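tavico-build mailing list archive

From: Borislav Radonjić
To: tavico-build
Date: 29 July 2018
Subject: Re: waistbands, and are your fingers still too fat?

Hello Doina, hello everybody,

What a nice long message to wake up to, and I'm sorry it took me most of a week to answer it properly. I wanted to have something to show for myself before I wrote, and then of course one thing led to another and I spent two evenings chasing a loose ground in the left arm that I had put there myself in May. Anyway! Answers below, in the order you asked, more or less.

Doina Nikolovski wrote:
> The last time you wrote you said the fingers were too fat to
> get under a hem and that you were going to reprint them with
> a flatter tip. Did you? We are still on the old ones at our
> end, and they push a T-shirt across the table like a snow plow.
>
> Also, are you still folding on the hard table? We have gone
> back and forth about padding. And what do you do about seeing
> anything from the wrist once the fingers are in the way?

Yes, I did reprint them, and I'm much happier. The new ones narrow all the way up to a flat, square tip, with a slot near the end so I can try different pads without printing a whole new finger each time. I wasted a good deal of plastic getting there. The first few came off the bed with the slot too close to the end and the tip snapped as soon as I closed them on anything thicker than a dish towel. If you print some, lay them on their side and turn the speed well down for the last stretch. The files are in the shared folder under "fingers_flat", and please take the newest one, the older ones have a screw hole in the wrong place and I only left them there so I'd remember what I had tried.

As for the wrist view, well, you asked, so have a look.
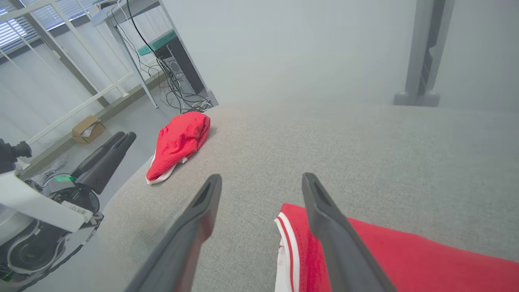 Right wrist camera with the fingers open over the gray cushion, left gripper at the edge.

You can see how much room the fingers take up even when they're wide open. I used to think of this as a fault and kept wanting to move the camera farther out, and I got as far as drawing a longer bracket. Then I noticed that what I really need from that camera is the last little bit before the tips touch the cloth, and for that it's lovely to have both tips always in the same place in the picture. So the bracket stays short. What I would change is the tilt, because at the moment I'm teaching the poor thing a lot about the wall and the shelf with the computer on it. (And yes, Doina, I know about the cables behind the computer. I have a bag of ties. They are in the bag.)

About padding: I gave up on the hard table completely. With a hard surface you have to get the height just right or the fingers either skate over the cloth or press down until the motor complains. On a cushion they sink in a touch and the cloth bunches up between them by itself. The price you pay is that the cushion has its own ideas, it drags on the cloth a little when you pull, and a fold you thought was straight comes out with a lean. I'd still take that trade. A plain light gray cover has also been good to me because red things stand out on it so well, and I'm working almost entirely with red sportswear at the moment.

Then there was this part of your letter:

> Waistbands!! We can't do them. Anything with elastic gathers
> itself up and the gripper takes hold of one layer or three, and
> never the same twice. Do you grab the band or stay away from it?

I grab the band, but at the end of it. I tried the middle for a long time, as you did, and had the same trouble. At the end you have something like a corner, the bunching gives the fingers something to close on, and if you come in from below and to the side you can get a small pinch without raking up the whole garment.

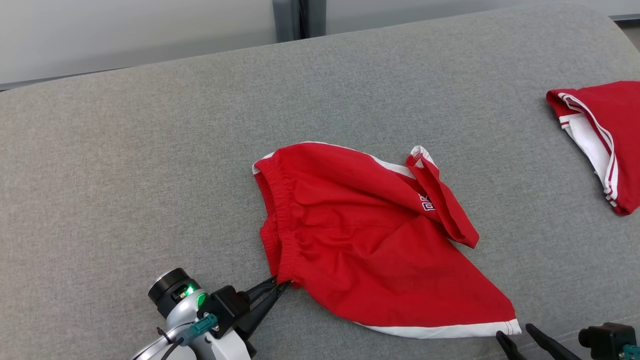
Photo: Doina's favorite red shorts, from the head-height camera. Credit B. Radonjić / Mindine workshop

The left gripper has hold of the shorts at the lower end of the waistband there, and the right one is waiting, open, down by the hem. That waiting matters more than I expected. When I first wrote the routine I had both hands go in together because it looked so capable, and the two of them would tug against each other and I'd have to start again. Now the left takes its pinch first and the right stays close by until I tell it to move. It's slower and I don't mind a bit.

Something I haven't solved is the leg opening that folds back on itself. Once there's a flap lying on top, with the white lining showing, the program has a hard time knowing which edge belongs to the hem and which one is only visiting. I've been driving those by hand with the leader arms. I have 208 recorded runs now, of which 13 are no use because I bumped the cushion with my knee. If you'd like the rest, I'll put them on a drive and mail it, as the upload from Mindine is hopeless on weekday evenings when the whole building is on it.

Last one:

> What did the second arm cost you in the end? My husband is
> asking, and I would like a number I can say calmly.

The second arm came to 1370 all told, and you can say that as calmly as you like. The machined plates from Ristić were the biggest piece of it. I could have printed those too, but the first arm has printed ones and it nods a little at full reach, so I decided to be good to myself. The gripper motors are from Jemier, same as yours, and I'd buy one spare if I were you. Mine took 9 weeks to arrive and I had a one-handed robot for most of the spring.

Two small questions back at you. Do you run the cables down the inside of the forearm or let them loop outside? Mine loop, and on the left side I keep catching them when the elbow comes in close. And did you ever find out why your wrist drifts after an hour? I have a suspicion it's the set screw on the second pulley. Mine backed out twice before I put a drop of threadlocker on it.

I'll be at the workshop most evenings until we go to my sister's, and I'm planning to start on long sleeves in September if the shorts behave. If anyone else on the list has tried sleeves, please write, even if it went badly. Especially if you remember where you took hold.

Warm regards to all of you,
Borislav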